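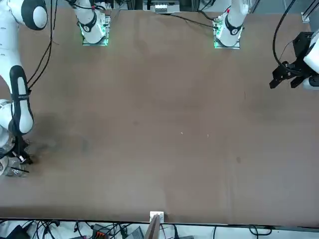
Golnar Taheri had been using the Drarklow kit for 13 weeks when we spoke on a Wednesday afternoon, and she was still finding things she wanted to show me. She runs the small bench lab at Kukarberg, where the kit is being put through its paces before the firm decides whether to take more of them. "I came in ready to grumble," she told me. "I've set up two-armed systems before and I know what the first month is like. With this one we had both arms moving on the second morning!"

Drarklow is sold by Wolura as a package: two arms, the grippers, the mounting plates, the software and a year of help over the phone. You supply the table. Taheri likes that last part more than she thought she would. Her team chose a plain brown top, matte so that it doesn't throw glare back at the cameras, and she says she would choose it again tomorrow.

"People ask about speed first," she said. "I always start with the base plates. They sound dull, I know, but if your arms aren't where the software thinks they are, everything after that is misery. Here you bolt the plate down, run the set-up routine, and you get on with your day. Ours took 15 minutes for the pair."

Her colleague Bahman Khosravi joined us halfway through with a mug of tea and rather more to say about software. He writes most of the routines, and what he enjoys is how little he has to write. An arm can be taught by moving it with your hands and pressing a button at each stop, and the steps then appear as a list you can edit in ordinary words. "Lift, turn, lower, let go. My first one was 30 lines and I was quite proud of it, then Zoi did the same job in half that." (Zoi Tsolakis, the third member of the team, was away when I rang, and has apparently been told about this compliment.)
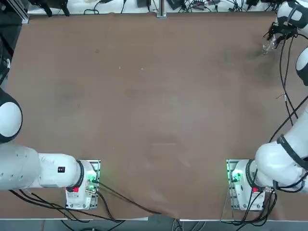

He was also keen to talk about how the two arms share a space. Each one knows where the other is and will wait its turn, and you can set how polite they are to each other. Turn the setting up and they leave generous gaps. Turn it down and they work much closer together, and Khosravi admits he held his breath the first few times. "You get used to it. Now I find it lovely to watch, one going in as the other comes out."

I asked what they would change, and neither had to think for long. The cables came up at once. "There are a lot of them," Taheri said, "and the guide gives you one page on where to put them. One page! We worked out our own routing by trial and error, and I've sent our notes to Wolura." She would like longer leads for the grippers too, and a printed manual that lies flat when it's open.

Khosravi's complaint was about error messages. The arms stop safely when something is wrong, which he praised, but the screen may only offer a number. "I had a 654 for most of a morning. It meant a plug wasn't pushed in all the way. Just say that!" The phone line sorted it out quickly once he gave in and called, and he was full of praise for the person who picked up.

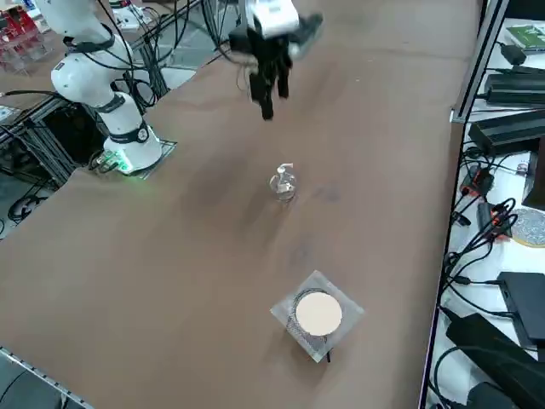

Small, everyday items are what interest the lab most: bottles, lids, tubs, the sort of thing that fills a packing bench. Clear plastic is hard for any camera system, Taheri explained, and she had expected to give up on it early. She's now hopeful, though she wants many more trials before she puts a figure in her report. "Ask me again in June. I don't want to promise something because I'm in a good mood."

Is it a kit for beginners? They disagreed, cheerfully. Khosravi thinks anyone patient could manage it. Taheri would want at least one person in the room who has wired up an arm before, mostly for that first week. Both said a smaller workshop should ask for a loan set before buying, and should clear more floor than they think they need.

By then it was nearly four o'clock and Khosravi wanted to try a new routine before going home. Taheri stayed on the line a little longer to tell me about the grippers, whose fingers can be swapped with a single screw. She has already sketched three new shapes for them, and the first is being made now.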